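The bag is on its last legs, and so am I

Well, it has been a long while since I wrote anything about the arm, and a few of you have been kind enough to ask, so I've put the kettle on and sat down to do it properly. The Ideo (my name for the whole contraption, frame and all) is bolted together at last, and it lives at the far end of the bench at Dimiven, our shared workshop, next to the window that doesn't shut.

March went almost entirely on the frame. I had cut one of the rails 2 mm short, which I didn't notice until everything else was square, and then there was a week of waiting for another length from Mocanu. Lovely people, slow post. Still, it gave me time to rewrite the part of the program that decides where to reach, and I'm really rather proud of that bit!

What I want from it is simple enough to say: look down into a bag, choose something, lift it out. Boxes were easy by comparison. A box stays where you put it and its sides are straight, but paper slumps and folds and creeps inwards, and the program has to work out afresh where the rim has got to. I've been feeding it a soft thing, a hard thing and something in between, which at the moment means a yellow cloth, a blue wooden block and a little toy with a red body. The black tape is holding up better than the paper.
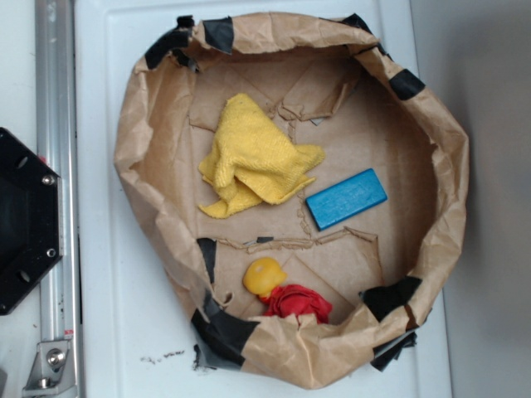
Arnov wrote back, when I'd grumbled about all this on the workshop list, that I ought to give up on paper and use a canvas shopper, as it would last for years and I'd save a fortune in tape. It's good advice and I may well take it one day, but my shopping comes home in paper, and that's the job I had in mind from the start (I'm stubborn, as my family will tell you).

The log stands at 2,419 attempts as of this evening, 817 of them with the new reaching code. The block is by far the happiest of the three. With the cloth it tends to pinch too little and let go halfway up, so I'm going to try softer pads on the fingers and a slower lift, and I'll leave it running for another 400 before I fiddle with anything else. I do need to get some more tape first.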